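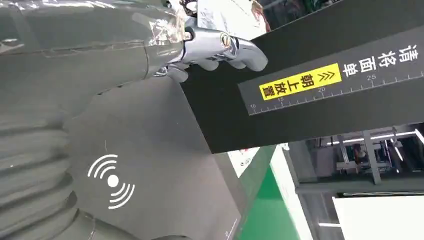 Raltow Packing Station, black box and green top
Item: packing and dispatch equipment
Price as a set: $1,476
Black box alone: $84
Page last changed: July 2018

We sell this station, and we have some doubts about it, so both are on this page. If you only want the black box, skip to the end where the ordering notes are.

What the maker says

Raltow says the station "transforms your dispatch workflow." We have packed orders for long enough to be suspicious of that sentence. What arrives is a place to put things down, a place to put things away, and a large black box with instructions on it. That may be all you need. Whether it transforms anything depends on how bad your old bench was.

The black box

The useful part is the label panel. It is dark gray with a thin white border, and it has a ruler scale along its lower edge with fine ticks, longer ticks at regular intervals, and numbers at 10, 15, 20 and 25. We like having a scale where the paper goes. We would not use it to settle an argument over freight charges. Get a tape measure for that.

The lettering is Chinese. The big white characters start with 请将面单, and the yellow sticker carries on with 朝上放置 and a pair of black arrows. Put together, it asks you to place the waybill face up. Raltow told us an English sticker was coming "by October." We have heard that about other products and would not plan around it. Staff who don't read Chinese will need telling once, and after that the yellow does most of the work. It is a bright yellow and very hard to miss on dark gray.

One complaint: an instruction this important should have been printed on the panel, in our opinion. Stickers get picked at. We asked for spares and were sold them, 400 to a roll, which is a strange amount for a customer with one box.

The work surface

Green, smooth, a little reflective. The catalog makes a lot of the color and claims it is "restful." We can't say we felt rested. A plain strong green does make white paperwork easy to find, and that is a better reason to have it. If your bench sits under a bright lamp, expect some glare, and try moving the lamp before you ask us for a matte version, because there isn't one.
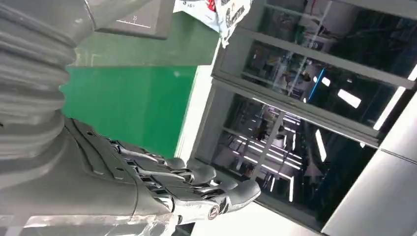
The cabinet has a glass front, so you can check for tape and blank labels without opening it. Fine in theory. In practice everyone can also see the mess, and the glass wants wiping more often than a solid door would. Raltow gives the load limit as 625 pounds. We have not tested it and don't know what anyone would keep in there that weighs that much.

How it compares

Mava sells a similar bench without the box. It costs less, and if your waybills already go on the right way up we'd send you there first. Farnar does a cabinet with a solid front, which we prefer, but it is deeper and won't suit a narrow aisle. Sugawara has a box with a scale and no arrows. We went back and forth on that one. The arrows won, narrowly.

Ordering notes

The set ships in three parcels, and they do not always arrive together. Please don't start assembly until you have all of them. Returns on the work surface are accepted if it has not been cut or drilled. Returns on the box are accepted with the yellow sticker still on.

Ask us before buying more than one set. For most small shops a single black box on the bench you already own is probably enough, and we would sooner sell you that than take the station back.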